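Betreff: Re: [korketti-users] Streifen in hellen Verläufen nach Stapelexport

Am Vormittag schrieb die Bildstelle Ellmont:

> Wir exportieren über 2000 TIFF-Dateien (16 Bit, ProPhoto) mit Korketti
> nach JPEG, sRGB, lange Kante 800 Pixel. In hellen, fast neutralen
> Flächen entstehen sichtbare Stufen. In der Vorschau ist davon nichts
> zu sehen. Die JPEG-Qualität hochzusetzen ändert nichts. Liegt das am
> Skalieren oder an der Profilumwandlung?

Weder noch, jedenfalls nicht allein. Entscheidend ist die Reihenfolge der Module im Stapel. Im Standardprofil "Herkura Web" wird vor der Gradationskurve auf 8 Bit reduziert. Die Vorschau rechnet durchgehend mit 16 Bit und zeigt den Fehler deshalb nicht.

Vorgehen:

1. Standardprofil duplizieren und im Duplikat "Bittiefe reduzieren" ans Ende schieben, hinter die Umwandlung nach sRGB. Danach eine einzelne Datei mit großer heller Fläche exportieren und bei 100 % prüfen.

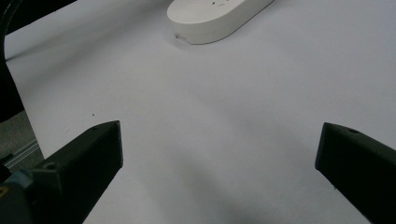
2. Dithering einschalten, Stärke 3. Der Wert 6 aus der alten Anleitung gilt für den früheren Algorithmus und rauscht jetzt sichtbar.

3. Skalieren in linearem Licht, und zwar vor der Kurve. Das Nachschärfen folgt erst nach dem Skalieren.

4. Chroma-Unterabtastung auf 4:4:4. Gegen die Stufen in der Helligkeit hilft das nicht, wohl aber gegen Farbsäume an dunklen Kanten.

Wer das Amadi-Plugin für den Weißpunkt verwendet, muss es im Stapel eigens verschieben. Es hängt sich beim ersten Start hinter das letzte Modul und arbeitet dann auf den bereits reduzierten Daten. Im Protokoll steht in diesem Fall "input depth: 8".

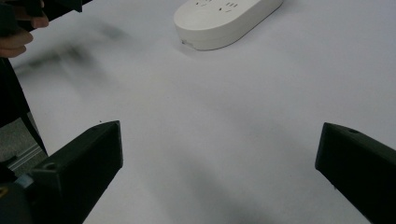

Die Tonwertautomatik würde ich für solche Serien abschalten. Sie bestimmt Schwarz- und Weißpunkt je Datei aus dem Histogramm, und ein paar dunkle Bereiche am Rand verschieben das Ergebnis bereits merklich. Bei einer matten weißen Tischplatte, in die von den unteren Ecken schwarze Greiferfinger ragen, liegt der Hauptanteil der Pixel in einem schmalen hellen Bereich. Spreizt die Automatik diesen Bereich, werden aus unsichtbaren Abstufungen sichtbare. Besser einen festen Weißpunkt an einer Referenzdatei setzen und für die ganze Serie übernehmen.

Falls die Stufen danach noch auftreten, bitte das Protokoll mit "--verbose" und ein unbearbeitetes TIFF bereitstellen, als Link und nicht als Anhang. Auch die Version der Farbverwaltungsbibliothek angeben. Ob sich das Standardprofil im nächsten Release ändert, ist offen, der Eintrag im Tracker steht seit Juli auf "wartet auf Test".

Gruß
Paketpflege Korketti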